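Kutus Hand-Held Gripper Kit: Frequently Asked Questions

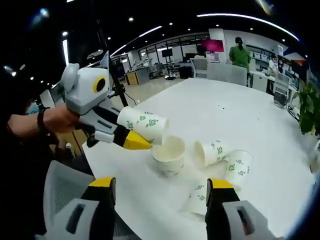 Pouring between paper cups with one hand-held gripper, seen from a second one.

What is in the kit?
Two hand-held grippers, one camera for each, a charger, a set of spare fingertips and a carrying case. A single-gripper kit is also sold. The fingertips are the same in both.

Do I need a robot to use it?
No. You hold the grippers and do the task yourself while they record. You will need a robot arm later if you want to run a trained policy, and the arm is not part of the kit.

Which arms does it work with?
We sell a mounting plate, the Midden plate, that puts the same fingers on an arm's wrist. Send us the bolt pattern of your arm before ordering. If we don't have a plate for it we can usually cut one, and that adds 4 weeks to delivery.

How much does it cost?
The two-gripper kit is $2860 before tax and shipping. The Midden plate is priced separately because it depends on the arm. Schools and universities can ask for a quote in writing.

What kinds of tasks can I record?
Tabletop work with light objects is the best place to start: picking up, placing, sorting, stacking, pouring. Paper cups are fine, but go easy on the trigger – they crush well before the gripper reaches full force. We don't recommend the kit for glass, knives or anything hot.

Can I pour liquids with it?
Yes, with some care. The fingertips can be rinsed under a tap. The body and the camera are not sealed, so keep them above the liquid and wipe up spills before they reach the hinge. Damage from liquid inside the body is not covered by the warranty.

How many recordings do I need?
It depends on the task. For a simple pick and place, plan on 100 good recordings as a first round, then train and see where it fails. Pouring takes more. Change the position of the objects between recordings, and vary the room too if you can.

Does the room have to be cleared first?
No. People, chairs and screens in the background are normal in an office. Steady light matters more. Avoid pointing the camera straight at a window.

Can two people record at the same table?
Yes. Each gripper saves its own file, and the software lines them up by time. Start both from the same laptop or the clocks may drift.

How long does the battery last?
One charge gives 5 hours of recording. The grippers can also run from a USB cable, though most people find the cable gets in the way.

What happens if a fingertip wears out?
Pull it off and push on a new one. No tools needed. Replacement tips are sold in pairs through our distributor, Llorente.

Can I try one before I buy?
Yes, at our workshop in Clukstead. Rasmus Grīnberga handles visits and loan kits. The next loan kits are free in November.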